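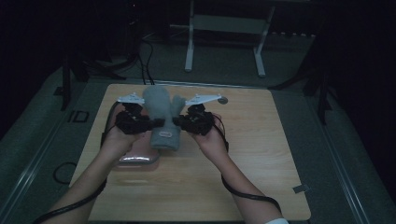 Mitten held between the two grippers, on the board.

I look after the pair of hand-held grippers at our end of the bench, and after a winter of doing it I have a routine that mostly works. I am writing it down because Nanna Ladefoged takes over the setup in March, and the only instructions she has from me so far are a page of arrows and a phone number.

The grippers are held one in each hand. You close them on a thing, move the thing, let go, and the readings go down the cables to be saved as one run. We work mainly with knitwear at the moment: mittens, hats, a scarf that sheds. Later the runs are used to train a two-armed cell, and that cell is Bjarke Eskildsen's problem. Mine is that both grippers open and close the way they did yesterday.

Cables first

Most of my repairs have been cables. The connectors at the back of the housings are small, and every time you turn your wrist the cable turns with it. In the first weeks I had the left one tied down tight at the wrist, which looked tidy and was a mistake. All the bending happened in the last inch before the plug, and the left gripper began dropping out in the middle of runs. It would come back if you held still, so I blamed the software for longer than I should have.

Now I leave a loop behind the housing big enough to put two fingers through, then let the cable follow the outside of the forearm. Before the first run I stretch both arms as far as the back edge of the board, then pull both elbows in to my ribs. If I feel a tug at either end I give it more slack. Too much slack is also bad. It drags over the board and catches on whatever you are folding.

When a cable does go, replace it. Don't tape it. I taped one on a Thursday and spent the next morning throwing out runs.

Zeroing

After power-up each gripper has to be told where closed is. I close the jaws on nothing, hold them, and set zero, then open all the way and check that the screen says 100. It will usually say something a little under. If it's off by more than 3, I do it again, and if it is still off the second time I stop and look at the jaws. Nine times out of ten it's wool.

Wool gets everywhere. It works in behind the jaws and packs down into something like felt, and the gripper then thinks it's closed when there is a layer of fluff in the way. I pick it out with tweezers at the end of every session. Compressed air just drives it further in. Kirsten Oddsson lent me a dental pick for the corners and I haven't given it back.

Check both sides separately. For a while I zeroed the right one and assumed the left would match — it did not, and the runs had to be marked as suspect all the way back to run 532.

Screws

The finger plates on top are plastic, and the screws that hold them come loose slowly. You hear it before you see it, a faint tick when the jaws meet. I go over them every Monday with the short driver. Snug is enough. I cracked a plate by leaning on it, and Stoltis took three weeks to send another, so there is now a spare pair in the drawer under the monitor. If you use one, order one.

The bracket screws are metal into metal and they get a drop of thread locker. Let it sit overnight. I know the bottle says less.

The board

We work on a wooden board laid over the padded platform. I tried working straight on the padding and didn't like it. Soft things sink in a bit, and a mitten you want to stand up on its cuff leans over as soon as you let go. On the wood it behaves better.

The board doesn't need to be dead square to the rails. Bent Hjaltested used to line it up with a ruler each morning, and we compared a batch of his runs with a batch of mine and could not tell them apart. What matters is that it doesn't slide while you work. Push it with the heel of your hand before starting. If it moves, wipe the underside, wipe the padding, and try again.

Holding things

Knitwear is easy to grip too hard. The jaws will happily squash a mitten flat, and the run will look fine in the numbers, but the cell then learns to crush things. I come in low from both sides, near the cuff where the ribbing is, and stop when the fabric starts to dent. Gripping the finger end makes the whole thing fold over.

Go slower than feels natural. When I watch my early runs I look like I am late for a bus.

Your forearms will get sore, mostly the one you don't write with. I do twenty minutes and then put both grippers down and do something else. Past that my grip drifts and the opening readings drift with it. Run 589 is a good one to look at for this. It starts well and by the end both hands are shaking enough to show in the plot.

End of the day

Power off before unplugging, always in that order. Jaws left open a little, never clamped shut. Coil the cables loosely and lay them on the platform. Hanging them by the plug is what killed the second cable. Write down anything you changed, including the small stuff, in the Sandley notebook (it's the green one, Sandley was the old project and we never bought a new one).

I still haven't fixed the right gripper's habit of reading a hair open after a long break. Opening and closing it ten times clears it. Dagný Gunnlaugsson thinks it's grease and she may be right, but I want to finish the current set of hats before I take the housing apart. If I haven't got to it by March, Nanna, the tiny hex keys are in the same drawer as the spare plates.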